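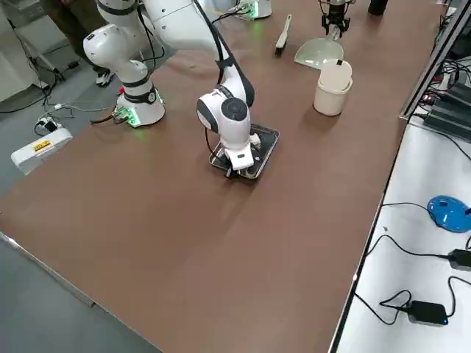 Notes on the bench sweep-up set, November 8, 2023. Started sorting out what we keep for small debris at the Willden bench. The hand brush with the dark bristles is staying, along with the pale green dustpan it lies next to. Eifion Gwilliam wants the wide scoop because the narrow Brustia one leaves a line of grit behind and takes three passes.

Bench rule for now: brush toward the middle, tray last. Trays get wiped before they go back to Eynon – 24 of them due in April, roughly 5 with scratches.
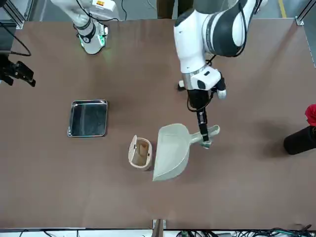
Last changed: 2 days after entry, E.G.

The little beige bin goes right beside the scoop, on the left, so the tip is a short one. Keep it lined. Lilville can send more liners but only by the 4,000, so I have asked about splitting a box. Still need a hook for the brush.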